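Chapter 4
Working Space, Reach and Clearance

4.1 Scope

This chapter sets out the minimum rules for laying out a shared robot cell. It applies to fixed arms working at table height. Mobile bases are covered in Chapter 7.

The layout is drawn before any task is programmed. Mark the full reach of the arm, then add a margin of 200 mm on all sides. Seating and walkways stay outside this line. 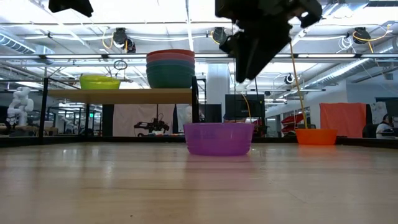

Figure 4.1 Gripper above a tabletop with two plastic bowls.

4.2 Cables

A cable is treated as part of the moving load if it can touch the tool at any point in its travel. Tabrizi's rule, used in the rest of this book, limits free cable to 60 cm between supports. Check each run at both ends of travel and at 85 percent of rated speed. 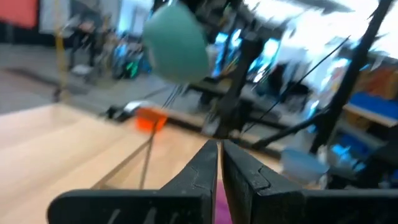 Figure 4.2 Gripper fingers over the table, with pink fabric below the tips.

4.3 Finger Inspection

Fingers are inspected at the start of each shift. Record scratches, cracks and changes in the gap on Form 4-A.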